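Okay friends, I promised a thread on how I look after the wrapper-sorting cell, and it's a slow evening, so get a drink and settle in. This is one arm, one gripper, one table, and a whole lot of crinkly plastic. (1/13)

Quick background for the new folks. The cell lives at our Bilthorpe shop and everybody calls it Pliltar, which was the name on the crate and just stuck. It picks snack wrappers out of a heap and drops them in a chute. I'm the person who keeps it running, along with Delyth Price on the early shift. (2/13)

First thing every morning I wipe the fingers. Snack wrappers carry salt and grease, even the ones that look perfectly clean, and it all ends up on the fingertips. Lint-free cloth, a little isopropyl, front faces first and then down into the notches. Please don't soak the cloth! Damp is plenty. (3/13)

Then I close the gripper all the way, slowly, and look at the tips from straight on. I want them meeting evenly from top to bottom. If one side touches early, I back off the mounting screws on that finger, nudge it over, and snug them down again a bit at a time, going back and forth between the screws. (4/13)

I used to tighten one screw all the way and then do the other one. Nerys Griffiths watched me do that for a good month before she very kindly showed me how much the finger was twisting as the screw came home. Bless her patience. I've done it her way ever since. (5/13)

Next is the wrist camera. Clean the lens, then check that the cable has slack with the wrist turned as far as it'll go in each direction. Ours had a clamp that sat too close to the connector and we lost the picture every time the arm reached left. Moving the clamp back took five minutes. Finding it took me most of June. (6/13)

While the camera's up I like to look at what it's looking at. I want the fingertips in view at the bottom and enough of the heap beyond them to tell one wrapper from the next. I don't mind the fingers being big in the picture -- the grasp happens right at the tips, so that's where I want to see. (7/13)
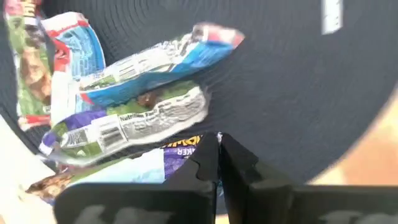
Test picks, or how I spend my mornings (8/13)

I do 100 picks before I hand the cell over. A mixed heap, nothing arranged, and I stir it up by hand between runs with the arm stopped and locked out. Anything under 44 clean single picks in the first half and I stop right there and go back to the fingers. Doubles don't count as clean, even when both wrappers make it down the chute. (9/13)

Shiny creases are the part that eats up my afternoons. A crumpled wrapper throws little bright spots every which way, and the software can take a bright fold for an edge. I turned the overhead light down and put a diffuser on it, and then I had to go back and redo the exposure, naturally. If you change your lighting, please write down the old settings first. I have a sticky note now. I did not have a sticky note then. (10/13)

The other fussy thing is grip force. Wrappers weigh next to nothing, so it's tempting to set it low, but a folded one is springy and will push its way right back out. I raise it 2 steps at a time and run a few picks after each change -- slow going, I know, but I've overshot before and wound up with wrappers stuck to the fingers when they opened. (11/13)

Somebody asked about spares. I keep 2 full sets of fingers in the drawer, and I mark the set and the side on each one with a paint pen before it ever goes on the arm. Left and right look so much alike once they're sitting in a bin together. Ours come from Ciobanu, and the screws come in the bag with them, so hang on to the bag. (12/13)

Last thing at night I park the arm up high, sweep the crumbs off the table (there are always crumbs), and write the pick count in the Clekivico log so Delyth can see it before she starts. If you run something similar with thin film or bags, tell me what you do about static once the heat comes on in the building. I've got a little ionizer on order and would love to hear where you mounted yours. (13/13)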